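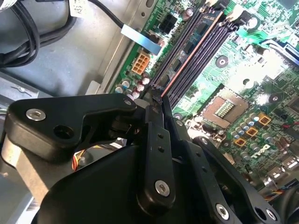 机箱内的绿色电脑主板

能源市场通讯:天然气运输合同续签须知

各会员单位:

自9月起,Balix管道系统的部分长期运输合同进入续签期。近来秘书处陆续收到会员来函,询问新版合同条款与现行条款的差异,以及中小用户在容量分配中的地位。现将有关情况综合说明如下,供各单位在内部决策时参考。

一、合同期限

现行合同的标准期限为10年,期满后承运方有权按照当时的挂牌费率重新报价。新版合同保留了这一期限,同时增设五年期选项。选择五年期的托运方须接受较高的预订费,但可在期满前提出一次容量调整申请。对于用气量受季节和订单影响较大的制造类会员,五年期合同的灵活性值得认真评估;对于供热企业和化肥生产企业,长期合同在费率上仍有明显优势。

二、容量分配

Bralton压气站扩建完成后,该区段新增容量中有35%预留给年用量低于规定门槛的用户,其余部分通过公开征集方式分配。预留容量不得转让给关联企业以外的第三方,未使用部分按月收回。秘书处提请注意,上述门槛按单一计量点核定,同一企业在不同厂区设有多个计量点的,应分别提出申请,不得合并计算。

三、燃料损耗与平衡条款

新版合同对燃料损耗的计算方法作了较大修改。此前损耗按全线平均值分摊,短距离用户实际承担了一部分长距离运输的成本。今后损耗将按区段核算,Singhal交接点以南的用户预计有所受益,以北的用户则应重新测算到厂成本。

日平衡偏差的免罚范围由正负5%调整为正负10%,超出部分按现货指数加价结算。对此会员意见不一。部分贸易商认为,免罚范围放宽会削弱托运方准确提报计划的动力,寒潮期间可能加重管道压力调度的困难;终端用户则普遍表示欢迎。本会市场规则工作组已将两方面意见整理成文,一并提交承运方。

四、价格参考

新版合同允许双方在Flimeo现货指数与固定费率之间作出选择,一经选定,在首个合同年度内不得变更。工作组组长Obinna Oyelaran在上次会议上指出,指数挂钩条款只影响燃料损耗和偏差结算部分,不影响预订费本身,部分会员对此存在误解。他建议各单位在签约前由财务和采购部门共同核对结算公式,尤其应核对计量单位的换算,热值计价与体积计价混用曾多次引起争议。

关于指数本身,秘书处不对未来走势作出判断。今年夏季库存注入速度低于往年,远月合约价格有所上行,但管道新增容量投运后区域价差可能收窄。会员应根据自身的套期保值政策独立决定。

五、办理程序

拟续签的会员应先向承运方提交意向函,注明交接点、日最大用量和拟选期限,随后由承运方出具容量确认书。确认书不构成合同,在正式签署之前,承运方可因技术原因调整交接压力。信用评级未达标的单位须提供银行保函或母公司担保,保函金额以三个月预订费为限。

意向函格式与新旧条款对照表可向秘书处索取。已经提交意向函、但需要更改交接点的单位,请另行书面说明,原函不予退回。对条款有修改意见的,请注明条款编号及建议文字,由秘书处汇总后转交工作组讨论。

市场规则工作组秘书处
2018年9月6日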